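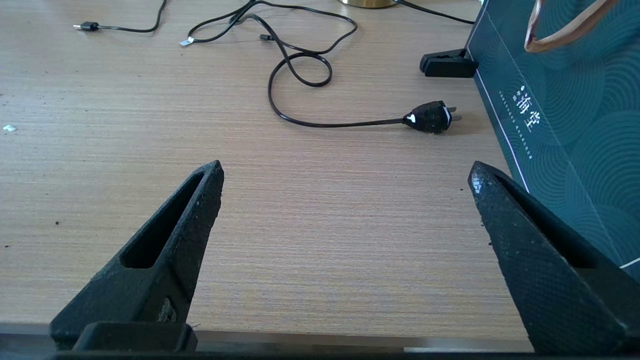 The fault first showed up in January, at cycle 1465 of a run that was supposed to reach 3000. The arm came down toward a power plug, started to close its fingers, and then let go. It did it again on the next try, and the one after that.

"I was thrilled," says the engineer who leads gripper testing at Pumirley, and she means it. "You wait months for a failure that repeats! The bad ones are the ones you see once and never again."

Her team at Pumirley teaches robot arms to tidy desks and handle cords, using control software they call Prirkitz. Cords are her favorite subject by a long way. They loop, they slide, they cross over each other, and when you pull on one end something a foot away starts moving. "A block is a block. A cable has opinions," she says, laughing. "We could have picked an easier job, but look how much you learn from it."

The first suspect was the camera at the wrist. The team spent two weeks on it, swapping lenses and redoing the calibration, and got nowhere. Then someone pulled the motor logs and saw the current jump a split second before every drop.

"So the arm knew where the plug was. It had found it perfectly well. It just thought it had hit something hard, and it backed off - which is exactly what we'd told it to do."

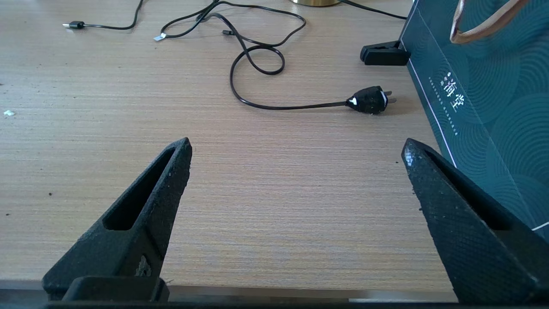 The trouble was in the force limit. An update to Prirkitz had changed how the motor readings were smoothed, and a short spike at the start of each close now counted as a collision. She had signed off on that update herself, after a test with foam blocks.

"Foam! We never ran it on a plug. That one's on me."

What worried her more came later, when they went back through all 2783 saved cycles from two arms. On the second arm, called Eltine, the same update had pushed the error the other way, and real contact was sometimes read too late. Nothing was damaged and no one was hurt, but both arms were shut down that afternoon.

"A gripper that lets go too early is annoying. One that squeezes too long near somebody's hand is a different conversation."

The fix took four days. Checking it took a lot longer. Each arm now has to pass 2000 closes on real cords and plugs before new force settings go in, and the stop button gets tested at the start of every shift. Tahiri, the small shop that machines their finger mounts, is building a load cell into the next set so the arm won't have to guess from motor current alone.

She is already looking forward to those. "They get here next month, and I've got a whole box of the worst extension cords saved up for them."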